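Seating a cable on a board that sits in a plastic tray – how hard is too hard?

Asked in Electronics & Repair, May, by stubbornheader

I have a green control board out on the table and one cable left to plug in, and I have been circling it since breakfast like a cat around a bathtub.

The board came to me through Nosell, who took it out of a piece of equipment they were getting rid of and sold it as "tested, complete, no returns." I paid 70 dollars for it, which was either a bargain or a donation. The cable arrived in a separate bag. Black plug, several thin wires out the back, a small connector on the far end.

What I can't work out is the force. The plug goes in at the edge of the board, parallel to the table, so I'm pushing sideways. The board doesn't sit flat on anything. It's in a frame, and the frame is on a white plastic tray with rounded edges, so when I push, the whole business goes for a little walk across the table. When I hold the tray still, I feel the board give a bit inside it, and I stop and make tea.

Things I have done so far:

Looked at the plug under a lamp. There's a ridge on one side, and I think I've got it the right way up. I was also confident about the 70 dollars.

Pushed with one thumb. It went in part way and stopped.

Pushed with one thumb while saying encouraging things. Same.

Read the sheet that came with it, which says "connect harness." It is two pages long and the other page is a list of countries.

A guy at the Dastilgate repair evening told me these housings are rated for 20 insertions before they get sloppy, and I'm afraid I've used up several of those just dithering. Is that a real number? And is there a right way to hold a board like this while pushing a connector into its side? I don't own a vise and would like to keep it that way.

Second, smaller question. There are some white four-pin connectors standing up on the face of the board with nothing in them. Two of them are marked SFU-1 and SFU-2. Do those need something plugged in, or can I leave them alone? I would love to leave them alone.

Answer 1, by flatbladeonly – marked helpful

Part way and then stopped is where everybody stops. Most of these have a small hump to get over before the latch catches, and it feels exactly like the point where you are about to break something. Unfortunately, so does the point where you are about to break something.

Before you push again, take it all the way out and look into the socket with a flashlight. You want straight pins, all the same height. If one is leaning, fix it with a wooden toothpick and patience. Don't use the plug as a straightening tool, although I've seen it attempted with great conviction.

Then turn the tray so the socket points at you. The job needs two hands. One presses down on the board near a corner, on the border if you can reach it, well away from the tall silver cans. Those are capacitors, and they make very tempting handles. The other hand holds the plug by the black housing (never the wires) and brings it in level. If you come in from above you lever the socket, and then we get to have a different conversation about soldering.

Push steadily. Jabbing gets you nowhere. You're waiting for a click, or failing that, for the shoulder of the plug to meet the housing all the way across. A plug that's flush on one side and proud on the other isn't in.

Let the wires lie slack on the table while you do it. I had a harness that popped out every time I let go, and I blamed the latch for a week before I noticed the cable was being tugged by the edge of a drawer.

On the 20 insertions: cheap housings do have a low number like that. It's about repeated full matings, though, and your thumb getting cold feet halfway hardly counts. My test board has had the same plug in and out at least 40 times and it still holds.

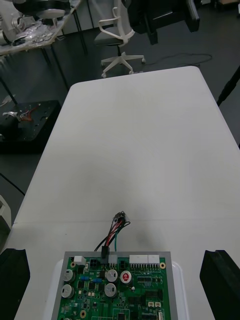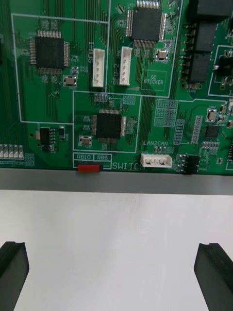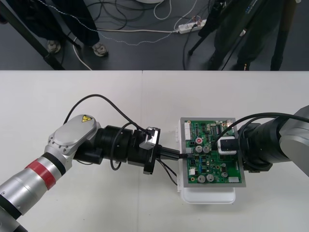 The give you feel is the part I'd sort out first. If the board is moving inside its frame, check that it's fully down in there before anything else. Mine had one corner riding up on a bit of molding flash, and I pushed against it for an hour thinking I was fighting the connector. To stop the tray from wandering, put a damp dishcloth under it, wrung out properly, or that grippy stuff that goes in kitchen drawers. No vise required.

As for SFU-1 and SFU-2, I don't know what they stand for on yours. Plenty of boards are built for several models, and half the sockets never meet a plug in their lives. If your harness has no loose end that fits them, leave them be.

Answer 2, by bench_613

Agree with most of that, with one complaint: please don't put a damp anything near a bare board. Drawer liner, yes. Dishcloth, no. I say this as someone who once dried out a power supply in a linen closet.

Also, make sure everything is disconnected from the wall and has been for a while. The original question never mentions it, and neither does the answer above. Those silver cans can hold a charge after the power's gone, and on some equipment it's enough to make you rethink your hobbies.

If it still refuses to go home after a proper straight push, compare the plug with the socket pin for pin. I bought a replacement harness from Condent that was right in every respect except that the key was on the opposite side. It went in part way, just like yours. I spent an evening admiring my own restraint and then another evening on the phone.

Answer 3, by gullwing70s

just push harder lol

Comment by stubbornheader

Update, 4:40 p.m. One corner of the board was indeed sitting high in the frame. Pressed it down, drawer liner under the tray, left hand on the border, right hand on the plug, and it clicked. Quite loud. I checked for cracks anyway, with the flashlight, twice.

Leaving the SFU ones empty. Haven't powered it up yet, I want to read the Stoyanova wiring guide first in case there's a fuse I'm supposed to know about. Thank you all, including the third one, who was in a narrow sense correct.

Print this page
E-mail this page

Related questions
Plug is flush but latch won't catch
Can I reuse a harness with one missing wire?
What are the unused white connectors on my board for?
Stoyanova wiring guide, is there a newer copy?
Straightening bent header pins without making it worse
Best non-slip surface for small repairs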